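**Call for participants: short film on river fishing, Stesora**

Oltudlow is a small documentary group. We prepare a new film about the last families who fish with hand nets on the river Pană, and what the water was like before the dam at Ritura.

We look for 2 people to join us in September: one sound recordist and one researcher who reads old newspapers with patience. Our archive has 3068 pages, and only 535 of them are already sorted.

You don't need a film diploma. Please know English well, and if you speak the local language, we will be very glad. The fee is 2000 euros for each person, and we pay also the train and the room. 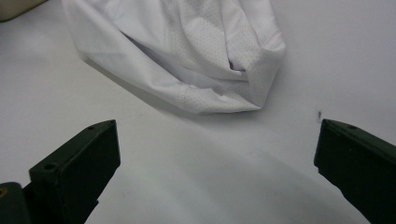 To apply, send us one page about yourself and a link to any work you made. We answer to every letter, but it can take us a few weeks.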